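# Chapter 6: Budgeting for a Kitchen Robot

The price of the arm is the figure most buyers start with, and it is seldom the figure they end with. A gripper, a mount, software licenses and staff training all belong in the first draft of the budget. So does simulation time, which lets a buyer try a layout before ordering anything. 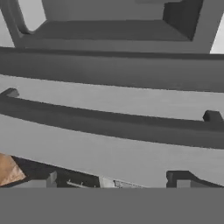 Hatem Belhaj, who planned the purchase at Baird, allowed 185 hours for simulated trials and divided them among 3 suppliers. Plakex quoted the lowest price but left out the gripper. Grurnano included it - along with a service contract that Baird did not need.

Reach should be settled before price. An arm that can get to the upper shelves of a unit may still have trouble with the lower ones, and a longer model can move the project into a different cost bracket.
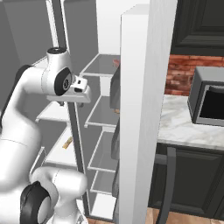
Space is a cost as well. Younes Salem's plan for the Clokadach site set aside four weeks for moving counters and power outlets, and that work was finished in July. Section 6.1 begins with the floor plan and shows how to turn it into a list of line items.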